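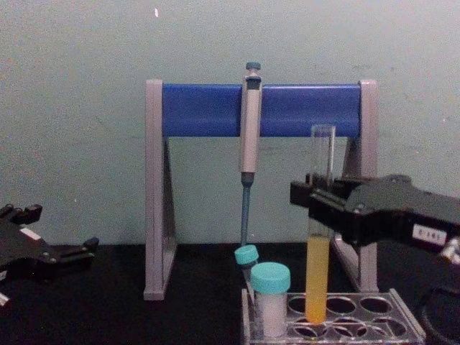 Gewinn im Halbjahr, trotzdem weniger Eigenkapital – wie geht das?

Forum > Aktien und Unternehmen > Bilanz und Geschäftsbericht
Status: beantwortet

bilanzneuling_ka
19. Oktober 2020

Hallo zusammen,

ich halte seit ein paar Jahren Aktien von Sukex und habe mir zum ersten Mal den Halbjahresbericht bis Ende Juni ganz durchgelesen, sonst lese ich nur die Pressemitteilung. In der Mitteilung steht, dass der Konzern wieder in den schwarzen Zahlen ist: 24 Millionen Euro Periodenergebnis, im Vorjahreszeitraum war es ein Verlust. Der Kurs ist daraufhin auch gestiegen.

Wenn ich jetzt aber in die Bilanz schaue, ist das Eigenkapital niedriger als zum Jahresende davor. Ich habe das mehrmals verglichen, weil ich dachte, ich bin in der Spalte verrutscht. Bin ich nicht. Nach meinem Verständnis müsste ein Gewinn das Eigenkapital erhöhen. Wo ist das Geld hin?

Was ich sonst noch im Bericht gefunden habe:

- Die Dividende wurde gezahlt, sie war aber klein und erklärt den Rückgang nicht annähernd.
- Es gab eine Übernahme der restlichen 40 Prozent an der tschechischen Tochter Kubíček. Der Rest gehörte Sukex schon vorher und war auch schon voll im Konzern drin.
- Unter der Gewinn- und Verlustrechnung steht noch eine zweite Tabelle mit der Überschrift "Sonstiges Ergebnis". Da ist fast alles negativ.

Ich habe schon an die Investor-Relations-Adresse geschrieben, aber noch keine Antwort. Muss ich mir Sorgen machen, oder ist das normal? Bitte so erklären, dass man es ohne Studium versteht.

Danke im Voraus

Rheinkiesel

Das ist ganz normal bei Konzernen. Die rechnen sich den Gewinn vorne schön und hinten in der Bilanz kommt dann die Wahrheit raus. Bei Lerkik war es genauso, da habe ich rechtzeitig verkauft. Ich schaue nur noch auf den Cashflow, alles andere kann man vergessen.

Jouko Ikonen
Als hilfreich markiert

Mit "schönrechnen" hat das erst einmal nichts zu tun. Der Gewinn aus der Gewinn- und Verlustrechnung ist nur einer von mehreren Posten, die das Eigenkapital verändern. Nach IFRS laufen etliche Dinge an der GuV vorbei direkt ins Eigenkapital. Den Bericht von Sukex kenne ich nicht im Detail, aber du nennst selbst schon die wichtigsten Stellen.

Sonstiges Ergebnis

Das ist die zweite Tabelle, die du gefunden hast, auf Englisch "other comprehensive income" oder kurz OCI. Dort stehen Wertänderungen, die laut Standard nicht in die GuV gehören. Typisch sind diese:

Währungsumrechnung. Die Tochter bilanziert in Kronen, der Konzern in Euro. Fällt die Krone zum Stichtag, ist das Vermögen der Tochter in Euro weniger wert. Das wird im OCI erfasst und bleibt in einer Rücklage stehen, bis die Tochter verkauft wird. Erst dann wandert es in die GuV.

Pensionen. Sinkt der Rechnungszins, steigt der Barwert der Pensionsverpflichtungen. Diese versicherungsmathematischen Verluste gehen ebenfalls ins OCI und tauchen auch später nie in der GuV auf.

Sicherungsgeschäfte. Wenn die Firma Währungen oder Zinsen absichert und dafür Hedge Accounting anwendet, wird der wirksame Teil der Wertänderung bei Cashflow-Hedges zunächst dort geparkt.

Kauf der restlichen Anteile

Vermutlich ist das bei dir der größte Brocken. Wenn eine Mutter eine Tochter schon beherrscht und dann die übrigen Anteile kauft, gilt das als Geschäft zwischen Eigentümern. Es entsteht kein neuer Firmenwert. Die nicht beherrschenden Anteile werden ausgebucht, und was der Konzern mehr bezahlt hat als deren Buchwert, geht direkt vom Eigenkapital der Aktionäre ab. Das Eigenkapital insgesamt sinkt also um den vollen Kaufpreis, ohne dass in der GuV ein einziger Euro Aufwand steht. Nachzulesen ist das in IFRS 10.

Viele überrascht das, weil sie von einer normalen Übernahme ausgehen. Hätte Sukex eine fremde Firma gegen Geld gekauft, wäre Vermögen gegen Vermögen getauscht worden und das Eigenkapital wäre im Wesentlichen gleich geblieben.

Dividende und Aktienrückkauf

Die Dividende hast du schon. Schau auch nach, ob eigene Aktien zurückgekauft wurden. Die werden mit dem Kaufpreis vom Eigenkapital abgezogen und stehen nicht als Vermögen auf der Aktivseite.

Wo du das alles findest

Such im Bericht nach der "Eigenkapitalveränderungsrechnung". Sie steht meistens hinter der Bilanz oder hinter der Kapitalflussrechnung und sieht wegen der vielen Spalten abschreckend aus. Du brauchst aber nur die letzte Spalte, "Eigenkapital gesamt". Oben steht der Anfangsbestand, unten der Endbestand, dazwischen jede Bewegung in einer eigenen Zeile. Damit kannst du den Rückgang vollständig aufklären.

Ob man sich Sorgen machen muss, hängt von der Zeile ab. Währungseffekte drehen sich oft wieder um. Hohe Pensionsverluste über mehrere Jahre würde ich ernster nehmen, die Verpflichtung muss irgendwann bezahlt werden. Beim Anteilskauf kommt es darauf an, ob der Preis angemessen war. Dafür bekommst du künftig den ganzen Gewinn der Tochter zugerechnet, bisher ging ein Teil an die Minderheit.

bilanzneuling_ka

Vielen Dank, die Tabelle habe ich gefunden! Es sind im Wesentlichen 2 Zeilen: "Erwerb nicht beherrschender Anteile" und "Währungsumrechnung". Die erste ist mit Abstand die größere. Pensionen sind kaum der Rede wert und Rückkäufe gab es keine. Mit der letzten Spalte geht es auf die Stelle genau auf.

Depotfee

Kleine Ergänzung noch, ist zwar schon beantwortet: Für die Pressemitteilung lohnt sich auch ein Blick, ob dort das Ergebnis insgesamt gemeint ist oder nur der Teil, der auf die Aktionäre der Muttergesellschaft entfällt. Bei Nalau hatte ich mal das Ergebnis je Aktie nachgerechnet und kam nie hin, weil ich die Minderheiten nicht abgezogen hatte. In der GuV steht die Aufteilung ganz unten, direkt über dem Ergebnis je Aktie.

Und zum Cashflow weiter oben: Der Kaufpreis für solche restlichen Anteile steht nach IFRS bei der Finanzierungstätigkeit. Wer nur den operativen Cashflow oder den Free Cashflow anschaut, sieht ihn dort auch nicht.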